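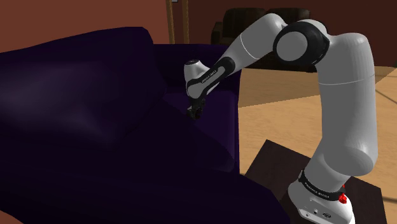
Home Notebook Runs Parts Contact
Search this notebook Go

October, a bit after 4 pm

Okay, back on the sofa chores. Quick recap for anyone at Clardale who wasn't around for the last entry: the question on my plate is whether an arm parked next to a couch can do the boring tidying people do without thinking (pick up the remote, straighten a cushion, get the sock out of the crack at the back). All in sim for now, same living room as before, dark purple sofa, arm on its platform right beside it.

Ran the Prolledel grasp planner overnight, 300 tries, small objects dropped on the seat at random spots. It got 91 of them, where got means lifted and held until the timer ran out. I was hoping for a lot better! Most of the misses were near the backrest. The arm has to come over the near armrest and then down, and by the time the gripper is pointing the right way the elbow is way up high and there's not much reach left over. I do this chore with one knee on the cushion and my face in the upholstery, so I guess I have some sympathy.

Tried moving the platform closer by 6 cm. Helped at the back, hurt at the front, and the forearm started clipping the armrest on the way in. Moved it back. Somebody remind me to try turning the base before I go sliding it around again.

The other thing is color. With the sofa this dark the depth is fine but the color masks are a mess, and the gripper is black too, so the segmenter keeps merging the fingers with the seat. Swapped in the Okine masks for a short batch and those were better on light objects, useless on the dark sock. Would like to rerun with a beige sofa just to see how much of the failure is the planner and how much is the purple.

Cushions: not even close. The cushion model is stiff as a brick, so a good score there would tell us nothing about a real one. Leaving that alone until we have the soft version.

So, can it tidy a couch yet? My answer today is it can pick up a remote if you leave the remote in a nice spot, which my family does not do. The Urban folks asked for a yes or no by the next call and I'm going to send them the table instead.

To do:
- turn the base, same 300 seeds
- beige sofa run
- check why 14 tries ended with the arm just sitting there (timeout? planner gave up? the log only says "done")
- fix the log so it says more than "done"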